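A pausa do café não é tempo perdido

Na empresa onde trabalhei até ao ano passado, a administração decidiu que as pausas passariam a ser registadas. Cada pessoa tinha direito a 14 minutos de manhã e outros tantos à tarde, marcados no mesmo programa em que se registavam as horas de entrada e de saída. Quem ultrapassasse o limite recebia uma mensagem automática ao fim do dia.

A medida durou de setembro até à primavera. Nesse período deixei de saber em que trabalhavam os colegas do piso de cima. Muita gente passou a beber o café à secretária, com a caneca ao lado do teclado, a responder a mensagens enquanto ele arrefecia. No papel, as pausas diminuíram. O trabalho não saiu mais depressa.
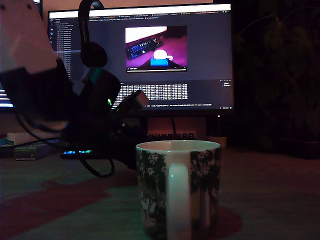

Tanvir Patwary escreveu-me, depois de ler uma primeira versão deste texto, que eu estava a romantizar a copa: para quem entra às nove e tem de ir buscar os filhos às cinco, uma conversa de meia hora sobre futebol é meia hora roubada. A objeção é justa. Nem todos querem a pausa e ninguém devia ser obrigado a fazê-la em grupo.

O que contesto é a ideia de que o empregador deve medi-la. Um escritório com 80 pessoas depende de muitas informações que não cabem numa reunião: quem está sobrecarregado, que cliente anda descontente, que fornecedor falhou duas vezes no mesmo mês. Essas coisas dizem-se de passagem, de pé, à espera da água quente. Se há um relógio a contar, diz-se bom dia e volta-se para o lugar.

Há também a questão da confiança. Contratam-se adultos, entregam-se-lhes orçamentos e prazos, e depois duvida-se de que saibam quando devem voltar à secretária – uma contradição que os trabalhadores percebem logo na primeira semana.

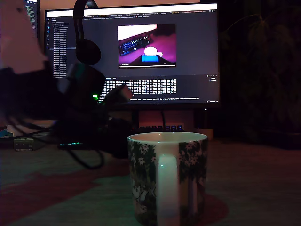
Niilo Vainio defende o contrário e diz que, sem registo, os mais novos acabam por não parar, com medo de parecerem preguiçosos. Conheço casos desses. Resolvem-se com chefias que se levantam e fazem a sua pausa à vista de todos. Um limite máximo não protege quem já pára pouco, e o nosso programa nunca avisou ninguém por ter descansado de menos.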